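**Old Dell tower - strip it or keep it going?**

**lech_r** · 4/24/24

Hello all, long post, sorry in advance. My aunt in Ultanstead has passed on her old Dell desktop and I'd love to get a few more years out of it for family photos and letters. The cooler is off, I've got the lid open on the bench, and I'm wondering whether to put it back together with fresh paste or just save the parts and have done with it.

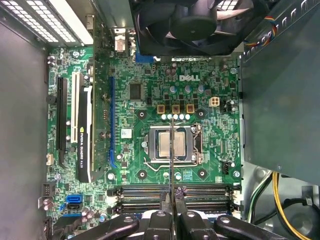 *Inside the Dell: processor in its socket, Quadro K620 over on the left.*

My budget is 60 quid, and I'd quite like some of that left for biscuits.

**toshiko_m**

Oh, keep it, Lech! The K620 is a modest little card but a perfectly pleasant one for photos, and you've a spare blue slot there if you fancy adding something later. Clean the top of the processor gently, a small blob of paste in the middle, then tighten the four cooler screws a bit at a time, going corner to corner.

**nellolton_bench**

I'll disagree, kindly meant. By the time you've bought paste, a drive and more memory, your money's gone and you still have an old board. I'd sell the card and put it towards something newer.

**toshiko_m**

But he may not need to buy the memory! Lech, all four slots are empty, so did any sticks come with it?

**lech_r**

Need to check - will look after tea. Leaning towards keeping it, I must say, and the paste is ordered.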